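Search this site Enter keyword Go

322 shares 44 comments

The open rack makes a comeback in Jaltville

When Usa Srithong moved into her apartment on the north side of Jaltville, the bedroom had one closet and it was 23 inches wide. She put the winter coats in it and bought a clothes rack for the rest.

Open racks used to be what you owned before you owned a wardrobe. At Stonis, a furniture store downtown, they now sell faster than dressers. Sivaprasad Chacko, who runs the floor there, says most buyers ask first about the base. A tray at the bottom holds shoes or a folded sweater, and it gives the posts something solid to join.

"People look at the rod," he says. "I tell them to look at the feet."

Srithong keeps hers against a wall, away from the window, after one summer of sun faded the shoulders of two shirts. She hangs less than she used to – everything that can be folded is folded. On Wednesday evenings she clears the rod and puts back only what she plans to wear that week.

Hangers are a matter of taste. Wood is kind to jackets but takes up space. Wire is thin and cheap, and a colored set looks neater than a mix from the dry cleaner. It does tend to bunch at one end, and the frames catch on each other when you pull one out.

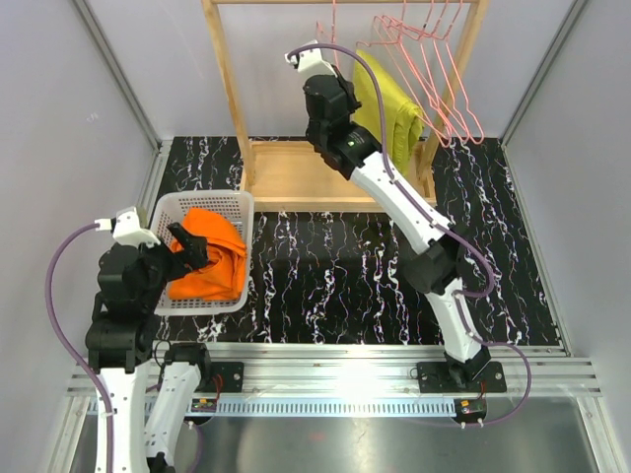

A light wooden rack with a base tray and pink wire hangers, most of them pushed to the right.

Chacko suggests sliding the hangers apart before adding anything heavy. Slippery fabric should go on last, with the fold at the middle of the bar – otherwise it creeps to one side and wrinkles there.

Srithong is thinking about a second rack for the hallway. She has measured the wall twice.

1,302 views Share Save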